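From: Haris Dogar
To: Clumdale workshop list
Date: Aug 12, 2025
Subject: Re: Wiring at bench 2

Noman Soomro wrote:
> Is the pale wire at the bench the one we want to keep? I was going
> to clear that corner before September and don't want to pull out
> the wrong thing.

Keep it for now, please. I mean the thin white one that hangs down in a curve. The rest of the corner can be cleared.

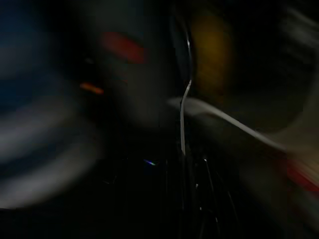

The white wire, with red and yellow behind.

The spare leads go in the Zelinstead box, up to three to a bag, with the label facing out. Anything marked 2298 belongs to Rind and should go back on their shelf. I have the key to the cupboard if you need it.

Haris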